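En defensa de la hoja casi vacía

Por Tsion Yimer

Guardo papeles que otras personas tirarían. 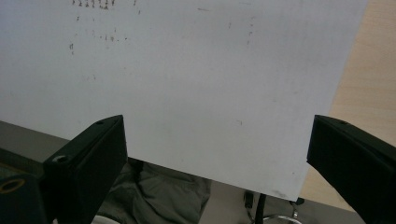 Llevo once años viviendo en español y todavía pienso mejor con un lápiz. Cuando una hoja tiene solamente dos líneas escritas, mi compañero Orlando Rengifo pregunta si puede llevarla al reciclaje. Yo le digo que no, que está en uso. Él no lo entiende, y quizá yo tampoco sé explicarlo bien.

En febrero compramos un paquete para la oficina y calculé cuánto nos iba a durar. Orlando propuso pasar todo a Dokino, que es el programa donde apuntamos los pedidos. Lo probé con buena voluntad. Pero en la pantalla borro una frase y desaparece, mientras que en el papel queda una sombra del lápiz, y esa sombra me ha servido muchas veces - una cifra que taché por error, por ejemplo, la recuperé así.

Acepto que el papel ocupa sitio. En mi cajón hay 102 hojas y confieso que de 80 no recuerdo el motivo. Esas las puedo tirar. Las otras se quedan, aunque tengan manchas y las esquinas sucias, porque una hoja con poco escrito todavía admite trabajo y me parece un desperdicio darla por terminada.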